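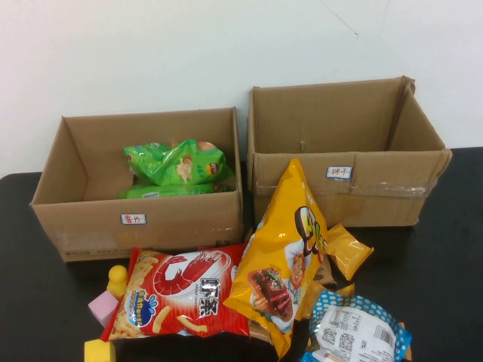

Tilitz packs snack parcels for offices, schools and after-school clubs. We work out of one room on the second floor of the Callia building, and we have been there since we outgrew a kitchen table.

## What we do

Customers order a mix of chips, biscuits, crackers and small toys. Stock comes to us jumbled, so everything gets sorted by kind before it is packed. Each kind has its own open carton with a handwritten label on the front. We reuse cardboard boxes for this and replace them when the corners give out.

A standard parcel holds 60 items. The large one, which we call the Felosance, holds 200 and ships in 3 boxes. Prawn crackers are our best seller, followed by potato chips.

## Who we supply

We currently have 177 regular customers, most within a day's drive. Uzor, our delivery partner, picks up at 4 p.m. Orders in before noon go out the same day.

## Working with us

Labels in the packing room are in Chinese, and order sheets are in both Chinese and English. New staff learn sorting first and move on to packing after that. We take on extra packers in August for the start of the school year.

Visitors are welcome in the mornings. Please ring the lower bell.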